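The Last Bus to Drunthorpe

The bus left Clotholm at ten past six and she was the only one on it past the quarry. The driver had the radio on low. It was August and still light, and the fields on both sides had been cut.

She had the letter from the bank in her coat and a paper bag with two rolls in it. The letter said the shop in Wullton would be sold with its contents unless 218 was paid on the account before the end of the month. She had 50. She had counted it at the station and again in the bus shelter, and then she put it in her shoe, the way her mother used to.

Her mother had run the shop for 18 years. She sold thread, zippers, lamp oil, and birthday cards that had gone yellow at the edges. Over the door it said Tokgöz, from the man who had it before, and her mother never changed the sign. People called her Mrs. Tokgöz and she answered to it. She got mail in that name. When she died, the woman at the post office asked how to spell the other one.

At Drunthorpe the driver turned off the engine and said this was as far as he went.

"It says Wullton on the front," she said.

"It says that until six. After six it's Drunthorpe."

She asked how far it was to walk. He said an hour, less if she cut behind the church. Then he looked at her shoes and said he lived out that way, and if she could wait while he swept the bus he would take her in his car.

She waited on the wall and ate one of the rolls. When he came out she gave him the other. He ate it while he drove, with one hand on the wheel, and he didn't ask what she was going to Wullton for. He told her about a dog he'd had that was afraid of gates.

The shop was dark. The key stuck and then turned. Inside it smelled of oil and cardboard, and the mail had pushed up in a heap behind the door. She picked it up and sorted it on the counter by the light from the street. Most of it was bills. One envelope was from a customer in Clotholm, with money in it for a coat lining and a note that said sorry this is so late.

It came to around a third of what she needed. She wrote the amount in her mother's book, under the last line, and put down where it had come from. Her handwriting was bigger than her mother's and took up two rows.

Then she took the stool from behind the counter, set it by the window, and sat down. A man going by with a ladder saw her there and stopped. He tapped on the glass.

"Are you open?" he said.

She got up and found the switch for the lights. 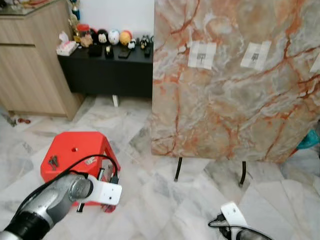 A red plastic stool.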